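How Hikside Rebuilt Its Save System Without Breaking Old Games

Save files are the least visible part of a large role-playing game, and they are often the part that ages worst. Hikside, the open-world survival game from the studio Puritz, shipped with a save format designed for a smaller project. The version now on the public test branch replaces it completely, and the studio says every existing save should load.

The old format wrote the state of the world as one continuous block. Each door, crate and creature the player had touched was stored in the order it was first touched. That worked well in early builds, when a full playthrough changed 200 objects at most. A player who clears every region in the current game can change 1,134 of them before the final act.

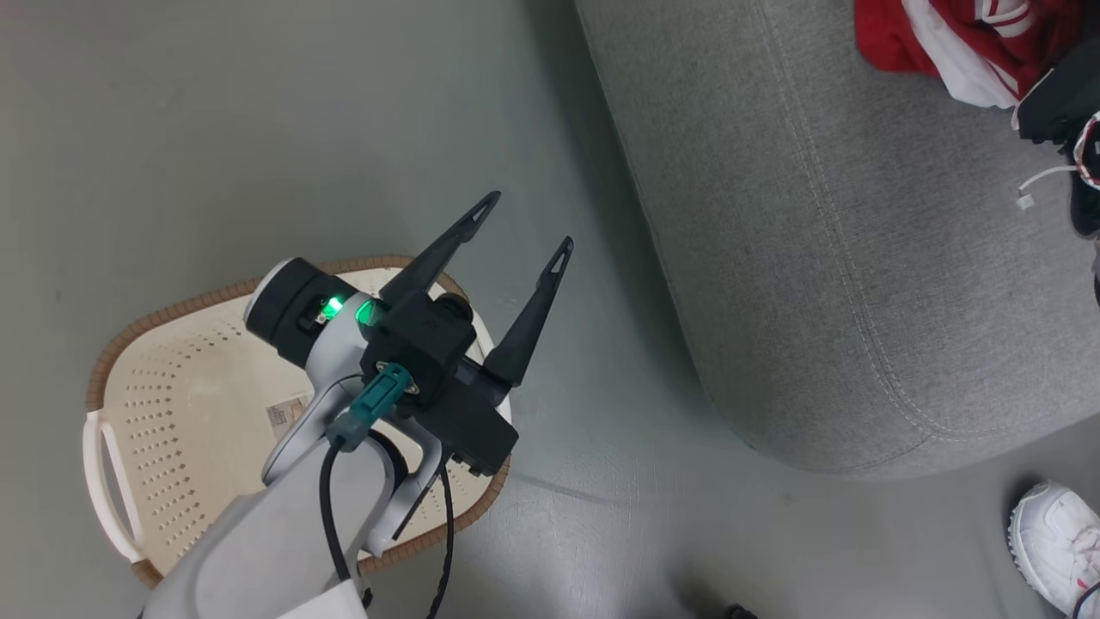
Reading time: 4 min

The trouble with a single block is that any change means writing the whole thing again. On a fast drive the pause is hard to notice. On the older consoles it came to 600 milliseconds at every autosave, and autosaves fire whenever the player crosses a region border. Anyone who has walked back and forth over the river bridge in the second region knows the hitch.

The replacement splits the world into cells. Each cell has its own small record, and a record is written only when something inside that cell has changed. A short index file lists the cells and the version of each. When the game loads, it reads the index first, then the cells near the player, and leaves the others on disk until they are needed.

This is a common layout in newer engines. The harder work was in the conversion. Old saves do not record which cell an object belongs to, so the converter has to work it out from the object's starting position on the map. Objects that move, such as carts and boats, are assigned to the cell where they were last left. Objects that were removed from the game in later patches are kept in a separate list and ignored at load time. Deleting them would have been simpler, but several quests check whether a removed item was ever picked up.

Conversion runs once, the first time an old save is opened. The original file is renamed and kept in the same folder. Players who use the Starkonico launcher should note that its cloud sync treats the renamed file as a new one and will upload both, which counts against the storage limit. The backup can be deleted by hand after the converted save has been loaded and saved again.

Mods are a separate matter. The old format let mods append data to the end of the block, and many did so without marking where their section began. Puritz has published a list of 268 mods whose data the converter recognizes. Data from any other mod is copied to a holding file unchanged, and the mod has to be updated before it can read that file. Arsenault, the most widely used building mod, is on the list, though walls placed across a region border currently load as two separate pieces. They look the same in play but take damage separately.

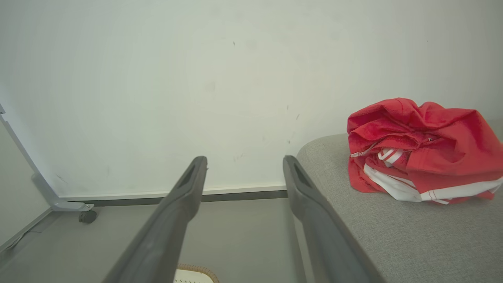 There are costs. A finished save takes up more space than before, mainly from the header that each cell record carries. Fast travel to a distant region now reads from disk at a point where it previously did not, and on a mechanical drive the loading screen stays up longer. Puritz has added an option under Storage that loads every cell at startup, for machines with enough memory to hold them.

Autosave behavior also changes in one way that matters to careful players. Each slot now keeps the last three versions of the index, so a crash during a write rolls back to the previous index and the cells it points to. Under the old system, a crash at the wrong moment damaged the slot for good.

Permadeath mode keeps a single index version and has no rollback. The menu text on the test branch does not mention this yet.

To try the new format, opt in to the test branch from the game's properties page and copy the save folder somewhere else first. Converted saves cannot be opened in the main version. Reports of failed conversions should include the log file and the renamed original, both of which sit in the same folder as the index.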